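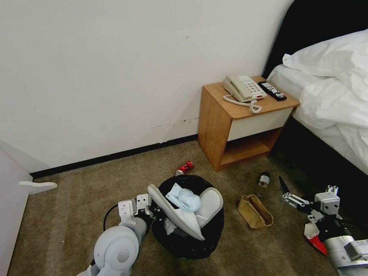 Stoltito room-tidying policy, release 2: review

Reviewed January 2022

Stoltito is a training method for two-armed mobile robots that clear litter from furnished rooms. It comes as a code package, a set of trained weights and a short paper. We ran it on our own two-armed platform with parallel grippers, in a carpeted room fitted out like a hotel bedroom, and compared it with Vosten, the method we have used since December.

The main idea is simple. Most imitation methods learn one policy for the whole task. Stoltito splits each demonstration at the moments when a gripper closes or opens, then trains a separate short-range policy for each kind of segment. A small selector network picks the segment from the head camera view. The authors claim this needs less data for objects that change shape, such as tissues, paper bags and crushed cans.

Setup took one working day. The package expects joint logs at a fixed rate and will refuse a whole file if a single time stamp is out of order. The error message gives no line number. Camera calibration is handled well, and the default gripper limits were safe on our hardware.

We collected 600 demonstrations by teleoperation and trained both methods on the same set. Each was then run over 70 trials, with the same list of starting layouts. A trial counted as a success only if every listed item ended up in the bin and the bin was still upright. Stoltito finished 62 of them. Vosten fell well short of that, and most of its failures came late in the trial, after several items had already been cleared. 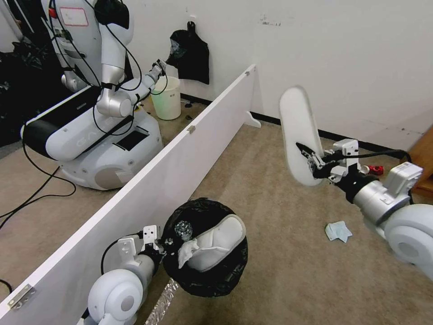 Two-handed work is where the split policies help most. One arm can steady the bin by its rim while the other deals with something long or awkward, and the selector keeps the holding arm still for as long as the other is moving. Under Vosten the holding arm tended to drift, and a drifting arm pulls the liner with it.

The failures were of two kinds. In 5 of the eight failed trials the selector switched back and forth between reach and grasp without closing the gripper. This happened with thin, pale items and could be reduced by raising the switching threshold, at some cost in speed. In the remaining trials a soft item caught on the rim and was pulled out again as the gripper withdrew. The method has no check after release, so it carried on as if the item were in the bin.

The paper reports results on the Wamau object set only, and all of those objects are rigid or nearly so. Its claim about soft items therefore rests on a single short table in the appendix. Our trials support the claim, but on one robot and one floor surface. We did not test hard floors.

Training used more memory than Vosten – enough to rule out our older workstation – but took less time overall. A port to the Esposito control stack is listed as planned, with no date.

Recommended for groups that already have a teleoperation rig and clean logs. Set the switching threshold by hand before the first long run.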